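Steluden G2 Hand-Held Gripper
Bollel > Demonstration Hardware > Grippers

Item no. 49-13
Status: in production. Page last revised Aug 21, 2020

The Steluden G2 is a two-finger gripper that an operator holds and closes by hand. It records demonstrations for policy training without a robot arm. Finger shape and pad material match the Steluden arm tool, so a grasp made by hand can be replayed on the arm with no change of contact geometry.

Soft goods
The G2 was revised after the Patrício study on cloth handling. The study compared two ways of collecting data: teleoperation of the arm, and direct demonstration with the hand-held tool. Plush fabrics were the harder case. Pile compresses under the pads, and finger opening alone is a poor measure of how much cloth is held. The method therefore logs opening and wrist view together, at 30 samples per second.

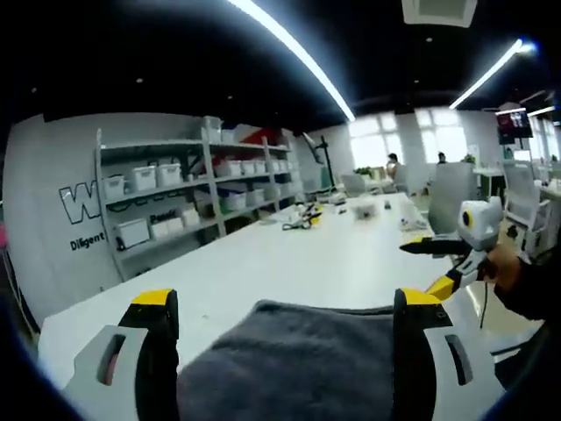
G2 fingers closed on a gray plush cloth; second unit at right.

Result
Policies trained on G2 demonstrations completed more edge grasps than those trained on teleoperated data for the same operator hours. The gain was largest where two fabrics overlapped. It was small for single flat sheets, and absent for cloth already hanging from one corner. Full tables are in the Patrício report, section 5, available from Bollel on request.

Fingers
Yellow tips, black pads. Slotted finger bodies. Pads are a wear part and should be replaced as a pair. Mixed old and new pads shift the closing point and will spoil the opening log.

Paired use
Two units can be run on one clock. Start both before the first grasp and close both fully once to set zero. Fabric sessions in the study were limited to 13 minutes, after which zero was set again.
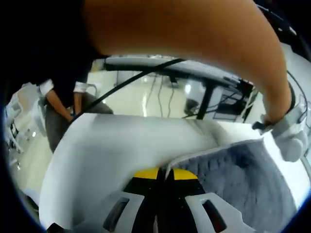

Drita Omerović writes that at Florkby the opening log drifted on thick fleece until they set zero after every change of fabric, and she would like the manual to say so. The February manual gives this step for paired use only. The next issue will extend it to single units.

Supplied with
One gripper, one spare pad pair, one data cable, zero-setting block.

Not supplied
Recording computer, clock unit for paired use.

Technical contact: Fatos Zupan, Bollel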